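Section 4: Recording your first demonstrations by hand

Okay, you've got the grippers charged, the software talks to both of them, and the calibration page shows green. Good. From here on it's mostly you and a table! I wrote this section after training a bunch of new people on the Andex hand-held pair, and I've put in the stuff they kept asking me. If you came here straight from the quick start sheet, please go back and do Section 3 first (the one on syncing the clocks). I'll wait.

We'll use the pencil case task all the way through. You pick up a pen or a highlighter, you put it in the case, you move on to the next one. It sounds like nothing, and then you try it with two fingers that don't bend and you start to have opinions about pencil cases.

4.1 Before you pick anything up

1. Clear the table down to what the task needs. Coffee goes on the floor or, better, in another room.

2. Open the case all the way and lay it in the middle of the table, lid folded back. A half-open lid flops over in the middle of a take and ruins it. If yours is stiff and new, fold it back hard a few times the night before.

3. Lay out the pens within easy reach of both hands. Don't line them up like soldiers. The robot needs to see them lying at all kinds of angles, so toss them down a little, and toss them differently every time.

4. Plug in both cables and let them run off the table toward you, never across the work area. Give yourself enough slack that you can reach the far edge without a tug.

5. Start the session in the Starnow recorder and type your task name. Use the same spelling every time! Yurani Ticona once spent an afternoon merging "pencilcase", "pencil_case" and "Pencil Case 2", and I would like to spare you that.

CAUTION: Keep your own fingers out from between the pads when you squeeze. The springs are stronger than they look and they'll give you a proper pinch.

4.2 Check the finger pads

Do this at the start of every session and again after lunch. The pads are the part that wears out, and I'd call them a consumable, like brake pads on a bike.

1. Open the gripper all the way and hold it over the table with the fingers pointing away from you.

2. Look at the top and front edges of both pads. Ragged edges and little flaps of black material lifting off are what you get after a lot of pens. The middle of the gripping face matters far more than the edge.

3. Look at the wrist camera preview while you do it. Both pads should show in the lower part of the picture, with the tabletop between them.

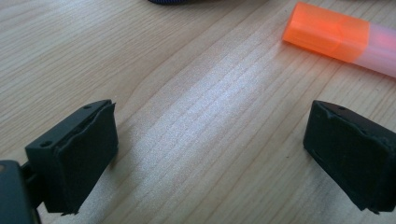 4. Squeeze slowly until the pads touch, then let go. Do it a few times. The opening number in the recorder should go down smoothly and come back to the same value. If it sticks or jumps, clean the slide (Section 7) and try again.

5. Try one pen. Pick it up, hold it still, give the gripper a light shake. If the pen turns in your grip, swap the pads.

NOTE: Please don't trim the flaps with scissors while the gripper is plugged in. Unplug first. And if you swap one pad, swap its partner too, or the pair will close a little crooked and you'll be chasing that for days.

NOTE: Spare pads come from Rustomis in a flat bag. They're marked left and right on the back, in tiny letters, so do this under a decent light.

4.3 Hold it like you mean it

I get more questions about grip than about anything else, so let me go slowly.

1. Sit or stand so the table comes a bit below your elbows. I like standing. Tsung-han Au swears by a low stool and his data is cleaner than mine, so what do I know.

2. Take one gripper in each hand, fingers pointing forward and slightly in. Keep the mounting plate upright on top. It's fine for it to lean as you reach, but don't roll your wrist all the way over.

3. Rest your forearms for a second and wiggle your shoulders loose. I mean it, tense arms make jerky paths, and the robot will copy every jerk.

4. Keep your head still-ish and look at your work. The head view goes into the recording along with the two wrist views, and if you're gazing out the window, then so is the robot, sort of.

4.4 Recording one take

1. Bring both grippers to the start position, one at each side near the front of the table, open.

2. Press the foot switch once and wait for the beep. Then count to one in your head before you move. (The first few readings after the beep are junk.)

3. Go to the pen with one hand. Come down from above, pads on either side of the barrel, and stop for just a moment before you close.

4. Close, then lift. Two separate moves! New folks love to close and lift all in one swoop, and it looks slick, and the robot learns to grab air.

5. Carry the pen over to the case with a bit of height. Don't drag it over the zipper. Thin pens love to catch in there.

6. Bring the tip over the near corner of the open compartment and lower it in at a slant. Let the other hand stay quiet on its own side unless you need it to steady the case.

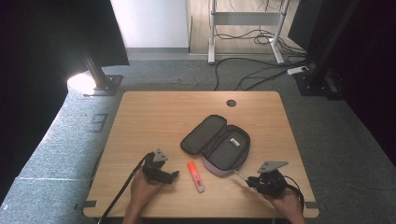
7. Open the pads only when most of the pen is inside. Back out the way you came in.

8. Go back to the start position, wait a moment, and press the foot switch again. Double beep means saved.

TIP: If you fumble, keep going. Dropped it? Pick it up again, calmly, and finish. Those takes are gold, because the robot is going to drop pens too and somebody has to show it what to do next. The only ones I throw out are takes where I stopped and talked, sneezed, or reached in with a bare hand.

TIP: Trade hands. If you're right-handed you'll do everything with the right and never notice. I switch sides after every 20 takes and grumble about it.

4.5 How many do I need?

More than you want to do, sorry! For the pencil case we ask for 600 good takes before we train anything. You don't have to do them all yourself. Perrine Bodin and I split ours over a couple of weeks in August, and having two people on it helped, what with her being quick and careful and me being slow and kind of wandering.

Stop for a real break when your hand starts to feel tired. Your grip gets sloppy before you notice it, and you'll see it later in the opening numbers, with the pads never quite closing. A tired hour costs you more in clean-up than it gives you.

4.6 Light, glare and other stuff that bugs the cameras

Shiny spots on a table are okay in small doses. What you don't want is a glare that sits right where the pens are in every single take, so turn a lamp or shift your layout now and then. See-through plastic is the hardest thing to get right, by the way. If your highlighters have clear barrels, record extra takes with those and spread them out over the session.

Keep the sleeves of your shirt plain and rolled up. Loïc Pichon wore a big striped sweater for one whole batch and we had to do that batch over.

CAUTION: Check the floor before you step back from the table. With the stands, the power strip and the cables, there's plenty to hook a foot on. Tape down anything that crosses where you walk.

4.7 When something goes wrong

No beep when you press the foot switch: the recorder is still saving the last take. Wait and press again. If it stays quiet, check the plug at the hub.

One wrist view is frozen: unplug that gripper, wait, plug it back in, and start a new session. Don't carry on in the old one, the clocks won't match.

The path in the replay floats above the table: you bumped a mounting plate. Go back to Section 3 and run the short calibration. Takes from before the bump are fine to keep.

Pads close but the pen slips out: see 4.2. If the pads are new, you're probably grabbing too close to the cap end.

Error 16 in the log: storage is full. Copy your takes off, check that they open, and only then delete. I know you know. I've still done it in the wrong order.

4.8 Wrapping up for the day

1. Close the session in the recorder and wait for the file list to show up.

2. Replay a handful of takes from the start, the middle and the end. Watch all three views.

3. Write a line in the notes field: who recorded, which hand, anything odd. Eulalia Durán reads every one of these before training, and she'll come find you if it's blank.

4. Unplug the grippers, coil the cables loosely, and put both in the Chauvin case with the fingers open so the pads don't take a set.

Last changed 14/09/2022. Cleaning and pad storage are in Section 7, and replaying on the arm is Section 5.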